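6 Doors, handles and shelves

This section covers fitting and adjusting the doors of the Tralby tall cabinet, mounting the handles, and setting the shelves. Complete section 5 (leveling and wall fixing) before starting. Doors hung on a cabinet that is out of level cannot be adjusted correctly.

Tools required: cross-head screwdriver, 4 mm drill bit, spirit level, pencil, masking tape.

CAUTION: Do not hang the doors until the cabinet is fixed to the wall. An unfixed cabinet can tip forward when a door is opened.

6.1 Hanging the doors

1. Lay the door face down on a blanket or on the flattened packaging.
2. Press each hinge cup into its hole and tighten both screws by hand. Do not use a power driver.
3. Screw the mounting plates to the side panel, using the front row of holes.
4. Lift the door into position. A second person should support the lower edge.
5. Hook the top hinge onto its plate first, then the remaining hinges, working down.
6. Press the rear of each hinge arm until it clicks.
7. Open and close the door slowly. If it rubs at any point, go to 6.3.

Note: Left and right doors are identical until the handle is drilled. Decide which way each door will open before starting 6.2.

6.2 Fitting the handles

Handles are supplied in a separate bag with two screws each. They are mounted vertically, near the opening edge of the door.

1. Close the door and mark the handle height in pencil on a strip of masking tape.
2. Hold the drilling template flush with the opening edge. Mark both hole centers.
3. Check the marks with the spirit level. The line between them must be plumb.
4. Clamp a piece of scrap wood behind the door and drill from the front – this keeps the panel from splitting where the bit comes out.
5. Remove the tape, insert the screws from the inside, and tighten until the handle no longer turns.

CAUTION: Screws longer than those supplied can push through the handle. Use only the screws in the bag.

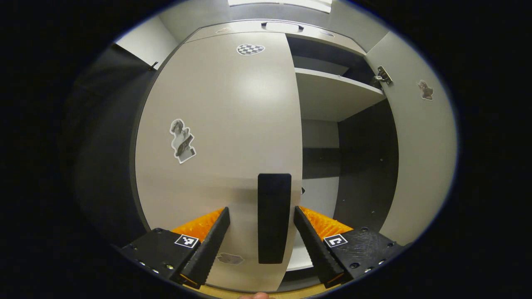 Can the handle be moved to the other side of the door later?

Turn the door upside down and rehang it on the opposite side panel; the hinge holes are symmetrical. The handle will then sit at a different height unless it was mounted at the midpoint of the door. If a new position is drilled, close the old holes with the cover caps from the hardware bag.

6.3 Adjusting the doors

Each hinge has two adjustment screws. Make changes of a quarter turn at a time and close the door after each one.

1. To move the door sideways, turn the front screw. Adjust all hinges on the door by the same amount.
2. To correct a door that leans, turn the front screw on the top hinge only.
3. To move the door in or out, loosen the rear screw, slide the arm, and retighten.
4. To raise or lower the door, loosen the mounting plate screws, reposition, and retighten.

Check the adjustment again after 28 days. Hinges settle under load, and a full cabinet can shift slightly on carpet.

6.4 Setting the shelves

1. Choose the shelf height and insert four pins, two in each side panel.
2. Check that all pins are in the same row before placing the shelf.
3. Tilt the shelf, pass it through the opening, and lower it onto the pins.
4. Press down on each corner. A shelf that rocks has a pin in the wrong hole.

The maximum load is 18 kg per shelf, evenly spread. Place heavier items on the lower shelves.

Note: Leave the door open while moving shelves. A shelf corner will mark the inner face of a half-closed door.

6.5 Care of the door fronts

Wipe the fronts with a damp cloth and mild soap, then dry them. Do not use scouring pads, solvents or wax.

Stickers may be applied to the fronts after the doors have been adjusted. To remove one, warm it with a hair dryer on the low setting, lift a corner with a fingernail, and pull back slowly, keeping the sticker close to the surface. Adhesive residue comes off with warm soapy water – repeat if needed, and do not scrape with a blade.

Replacement handles, hinges and shelf pins are ordered from Arkent using the part numbers in section 9.

Revision 2026-02-06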